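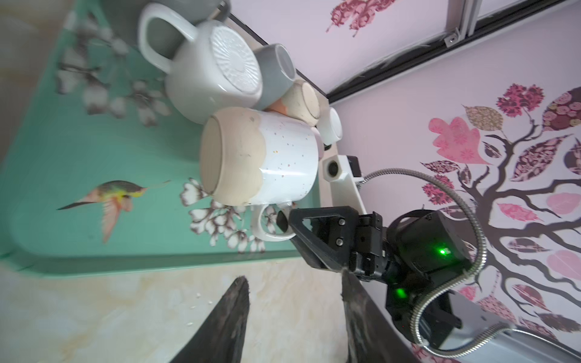 Margareta Munteanu has been buying and selling secondhand mugs for long enough that she no longer looks at the front first. She turns them over.

"The bottom tells you most of it," she says. "If there's bare clay you can see the color of it, and you can see how neatly somebody stopped the glaze. Factory pieces are usually very even. Hand-dipped ones wander a bit."

We met on a Thursday at Coppens, the shop she runs with her business partner, Tegwen Pugh. Pugh does the books and most of the driving. Munteanu does the buying. They have sold kitchen pottery there for four years, and mugs are most of the trade.

Munteanu got into it by accident. She went to an estate sale in August looking for a bookcase and came home with a box of dishes she had paid two dollars for. "I kept one mug and sold the others to a neighbor," she says. "Then she asked if I could find more."

Most of what comes in is not worth much, and she doesn't mind. Her customers want something to drink coffee out of. Few of them are collectors, and the ones who are tend to know exactly which pieces they are missing.

"A lot of people come in because they broke one," says Pugh. "They had a favorite, it fell in the sink, and they want the same again. We can't usually do that. We can get close."
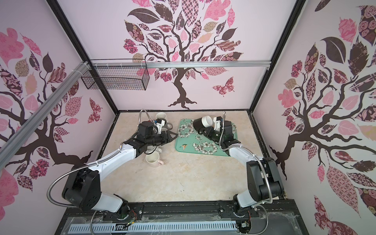

White mugs are still the easiest to sell, Munteanu says.

She has firm views on handles. A handle should take at least two fingers, and it should not get so hot that you have to hold the cup by the rim. When she is buying she picks up every mug by the handle and tips it as if she were drinking. She also runs a thumbnail along the inside of the rim, where small chips hide.

"Crazing I'll sell if it's only going to hold pencils, and I say so on the tag," she says. "A crack at the handle I won't sell at all. It goes in the trash."

The stock book lists 974 pieces. Pugh would like that number to be lower. The back room holds 200 at most, and the rest are in her garage, wrapped in newspaper and packed in fruit crates. She has asked Munteanu to stop buying until the fall. Munteanu says she has agreed to this in principle.

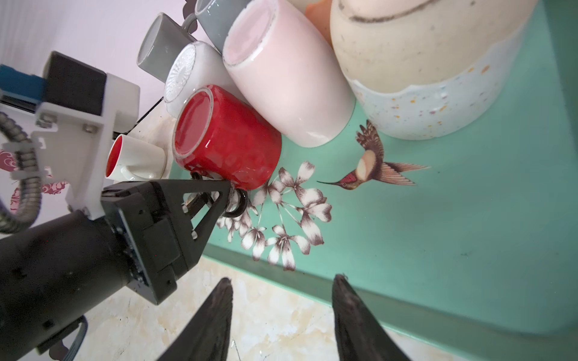 Washing and storing

I asked both of them how they look after the mugs they use at home. Munteanu washes hers by hand in warm water with ordinary dish soap. For tea stains she uses baking soda on a damp cloth and lets it sit a few minutes before rinsing.

Pugh puts everything in the dishwasher. "If it has gold on it I don't," she says. "I don't own anything with gold on it."

Neither of them stacks mugs more than two high. Munteanu hangs her lighter ones on hooks under a shelf and stands the heavy ones on the counter. She doesn't trust a hook with a big stoneware mug when it's full of nothing but its own weight, and she has had a shelf come down before.

Coppens is open in the afternoon, and Pugh says it's best to call first if you are bringing in something to sell.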